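Notes on a home breath tester, five months in

I bought a Stikska handheld in December, before the run of work dinners, and have kept a log of its readings ever since. There are 146 entries. Jin-sol Won asked me to write up what I found, so this is a condensed version for her and for anyone else deciding whether to spend the money.

The unit uses a fuel cell sensor. Cheaper testers use a semiconductor element, which responds to acetone and other compounds as well as ethanol and drifts faster between calibrations. I borrowed one of those, a Jelgate, from Adwoa Alhassan and ran the two side by side for a fortnight. The Jelgate gave me a positive result on a morning when I had drunk nothing for 3 days. The Stikska read zero.

Procedure matters more than I had assumed. Mouth alcohol inflates the result, so I wait 15 minutes after the last sip, with no food, gum or mouthwash in between. The breath has to be steady and long enough for the unit to sample air from deep in the lungs. A short puff reads low. I take two readings a few minutes apart and log the higher.

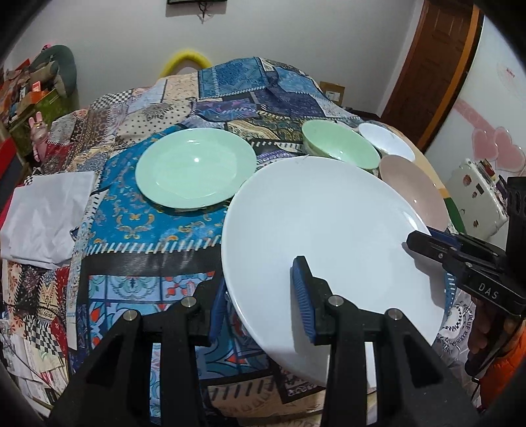

The second problem is timing. A reading taken straight after dinner is a point on a curve, and it may well be a point on the way up. On four evenings my highest figure came well after the last glass, once I would normally have been looking for my keys. A full meal slows absorption and pushes the peak later. Anyone who blows once, sees a figure under the limit and drives off has misread the instrument.

Mornings were the other surprise. After Ye-rin Hong's birthday I slept a full night and still registered above zero at breakfast. I took the bus.

Calibration: the manual asks for it every six months, and mine is due in June. You post the unit away and go without it for the duration. Yi-an Ki has one with a swappable sensor module, which would be my choice if I were buying again.

I don't use the thing to decide whether I can drive. If I've been drinking, the car stays home - that was the rule before and the log has given me no reason to change it. Its use is for the next day, and for correcting my own guesses, which were consistently too low.

The spreadsheet is available if you want it. Email me and I'll send the current version, with the Jelgate readings on a separate tab.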